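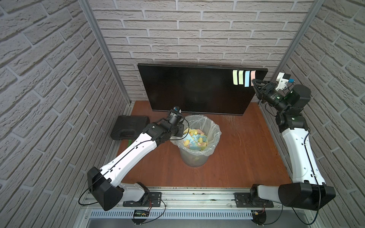
The two arms at the sticky note table, open day at Vonum, Dallville

From: Rosalie Mayrhofer
To: Lostora Robotics Club list
Subject: Re: Open day at Vonum, worth the drive?

Marleny Huaranga wrote:
> I had to miss the open day and I'm kicking myself a little.
> Did they run the two-arm table, or was it all slides again?
> And would my nephew get anything out of it? He's 11 and
> takes everything apart.

Hi Marleny, and hello everybody,

No slides at all, I'm happy to say! Leidy Cusi met us at the door and took us straight back to the two-arm table, and I don't think our group budged from it for the better part of an hour (my feet can confirm this). The job they've picked is such a homey one: sticky notes on a black monitor, which the arms are supposed to peel off and drop in the wastebasket. When I took the picture there were four still on the screen, and the right gripper was reaching in at the pink one on the end. The bin was heaped with yellow, blue and pink scraps, so you can tell it's a busy little station.

Leidy told us that peeling is the hard part, much harder than picking up a block, and after watching for a while I believe her. You do find yourself holding your breath. One note let go so sweetly that Lucian clapped, and then the next one folded over on itself and we all groaned together like it was a ball game. She let people ask anything, too, and Lucian Nistor asked about cable routing until she had to go find a chair.

As for your nephew, yes, bring him! There were 26 of us on the morning tour and the kids got to stand right up front. They plan another open day in March, and I have room for two more in my car if you don't mind leaving early and stopping for donuts.

Does anyone have Aníbal's notes from the afternoon group? I'd love to compare.

Warmly,
Rosalie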